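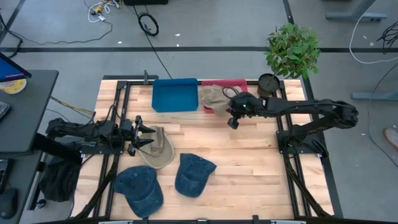
Purkadden cap sorting bins: two months of trying to like them

I have too many baseball caps. I don't regard this as a problem, though I accept that keeping them in a heap on top of the wardrobe was one, so when Purkadden started selling plastic bins "designed around the cap" I read the product page with one eyebrow up and then bought them anyway. One teal-blue, one a pinkish red that the website calls coral.

The claim is that caps keep their shape better in a bin than on a hook, and that two colours will turn you into a tidy person. I've been using the pair since August, mostly on my workbench, which is where my caps get sorted, brushed and argued over.

What you get

Two rectangular bins. No lids, no dividers, no labels. There was a folded leaflet with a drawing of a cap going into a bin, in case you were unsure. The teal one has slightly flared walls and rounded corners, and the rounding is the first thing I'd praise, as dust wipes out of it with a damp cloth and doesn't collect in a hard angle. I had a set of square Pumura tubs before these and was forever going round the bottoms with a cotton bud.

The plastic is fine. It flexes a bit if you pick a bin up by one long side and it doesn't creak. There is no handle of any sort, so you carry it by the rim.

Do they fit caps?

Up to a point. My beige caps are the soft, floppy kind, and if you drop one in without thinking it takes over. A single crumpled beige cap will fill most of the red bin and bulge over the side and the front, as it's doing in the photo. Fold the crown in on itself, tuck the strap under, put the brim along the long side and it sits down properly. Then you can get a second one on top, nested, and a third if you don't mind leaning on them.

So the bins do hold caps, in the sense that most things the size of a bin will hold a cap if you fold it. "Designed around the cap" is doing a lot of work. Had they been designed around mine they'd be a couple of fingers wider, and the front wall would be lower so you could see what's in there.

The navy ones are a different matter. They're a heavier, worn cloth, a bit like old denim, with a brim that has been curved by years of being shoved into coat pockets. They don't crumple so much as lean. Two of them went into the teal bin brims together and stayed where I'd put them, and I'll give Purkadden that one without grumbling.

The shape question

The product page says the bins "protect the natural curve of the brim". I tried to be fair about this. I left one beige cap folded in the red bin for three weeks and hung a similar one on the back of the door. The binned cap came out with a crease across the crown that needed steam to shift. The hung one had a small dimple at the top. The brims on both were exactly as they had been.

It's not much of a test, I know. But a brim with a stiffener in it was never in much danger, and the soft part of the cap, which was, did worse in the bin. If you have structured caps with a firm front I'd stack them on a shelf, one inside the next, and keep your money.

Sorting with two colours

This is the bit I expected to sneer at. The idea is that you give each bin a meaning (wear and wash, keep and give away, summer and winter) and the colour reminds you. I went with teal for keep and red for wash. It held up well enough for the first fortnight. Then a beige cap would go in red because red was nearer, and another would stay out on the bench because I hadn't made my mind up, and there I was again with caps lying brim-first all over the wood and a perfectly empty teal bin behind them.

I don't blame the bins for that. I do blame the leaflet, which promises "a habit in seven days".

What does work is laying everything out first and only then filling. Put the bins at the back of the bench, next to each other with a small gap so you can get your fingers between them, and spread the caps out in front with room to turn each one over and look at the sweatband. I like a pale wooden surface for this. Every bit of lint and dog hair off a navy cap shows up on it straight away, and then you know which ones want brushing.

Footprint

Side by side they take up less of the bench than I'd feared, and there's still plenty of bare wood to work on. On a wardrobe shelf they were more awkward. The flare at the top of the teal one means it wants more width than its base suggests, so measure at the rim. I measured at the base. It now lives somewhere else.

They nest when empty, but tightly, and getting them apart takes a twist and some bad language.

Against the others

The Costello fabric cubes are softer and fold flat when you don't need them, though mine sagged in the middle after a winter and started to look like a cap themselves. The Zitik hanging strip is the one I'd point most people towards if they have a door free: each cap gets its own clip, you can see all of them, and nothing gets squashed. It rattles when you shut the door. The old Pumura tubs were duller and had those corners, but they were wider, and a floppy cap went in flat.

The listing has 1,323 reviews and I read around 150 of them before I bought. A good many were from people using the bins for toys, or potatoes. I suspect they're happier than the cap owners.

Would I buy them again?

One of them, maybe, the teal, for the heavier caps. The pair is too small for a proper collection of soft ones and too dear for what is, when you take the word "cap" off the label, a couple of coloured plastic bins. The red has since gone under the sink with the cloths in it, where it's doing very well.

Three out of five – and one of those is for the corners.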